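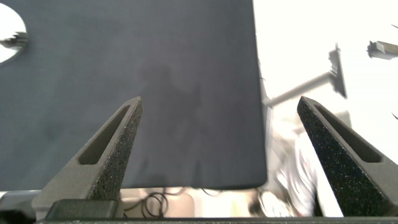 Work surfaces took up most of this reporting period, and we would have liked to report more progress on the sorting stations themselves. The Traltum grant paid for the first half of the shared packing room at Ruawai, and the largest line in that half was surface covering and lighting. The application promised that both would be settled by November. The covering is settled, more or less. The lighting is a different matter. A dark blue-gray mat with a fine, felt-like texture gives a calm background with no glare of its own, but next to it the light washes everything out to near white, and a soft shadow still lies across the middle of the mat, where people are supposed to be reading labels and checking small parts. We asked for even light, and what we have so far falls short of that.

What was promised

The plan you approved had three pieces. We were to cover the benches, replace the old overhead lights, and set up a routine for clearing each bench at the end of a session. The claim in our own application was that these changes together would cut packing mistakes. We wrote that claim and we now think it was too confident. There was no baseline worth the name when we wrote it. Mistakes were noted in a paper book when somebody remembered, and the book has gaps of several weeks.

What has been done

The mats are down on 6 benches. Each was cut to leave bare surface on the right-hand side so that cartons can slide past without catching. That worked on paper. In use, people drift to the right and end up working half on the mat and half off it, and small items roll away from them. We have moved the carton stack to the other side on two of the benches to see if it changes anything. It is too early to say, and we would ask you not to read the move as a fix.

Felt-like coverings also collect lint and paper dust. The supplier told us a weekly brushing would be enough. We brush ours every evening and they still look tired by the middle of the week. A hard wipe-down surface would have been easier to keep clean, though louder, and noise was the complaint that started all this. The room is quieter now. Everybody we asked agreed on that, and it is the one result in this report we would defend without hesitation.

Lighting

The new lamps are strong, possibly too strong. Lowering them made the shadows harder. Raising them spread the light onto the bare surface, where it bounces straight back into people's eyes. Ilbridge, where the same lamps went in earlier, reported "excellent visibility throughout" in its write-up. When we asked how that had been judged, the answer was that no complaints had come in. We are not willing to use that as evidence. Diffusing covers are on order and will come out of the contingency money. If they don't help, our view is that the lamps should go back.

Output

In the last full month the room handled more than 1,000 parcels. The target was 1,000, so on the face of it we met the target. We would be careful with that figure. Part of it was a single bulk order passed over from Honolthorpe, nearly all the same item in the same size of box, and any bench in any light would have managed it. Mixed orders are the real test and we don't yet have a clean count of those. A proper error log started this month, and it is filled in at the bench before the parcel is sealed.

Clearing routine

The end-of-session clearing is done well in the mornings and badly after 4 p.m. Tape guns and offcuts get left on the mats, the next shift pushes them to the back, and by the end of the week the back third of every bench is storage. A second sign will not change this. We have asked for ten paid minutes at the end of the late session and are waiting for a reply.

Money

Spending is within budget. The mats came in slightly under and the lamps slightly over. We have spent $100 on brushes and replacement tape, which was not in the plan and should have been.

What we ask of you

Please hold the second payment for lighting until the covers have been tried through at least one month of mixed orders. We know it is unusual for a grantee to ask for money to be delayed. The bench payment can go ahead as scheduled. The error log for the first month will be sent with the next report, whatever it shows.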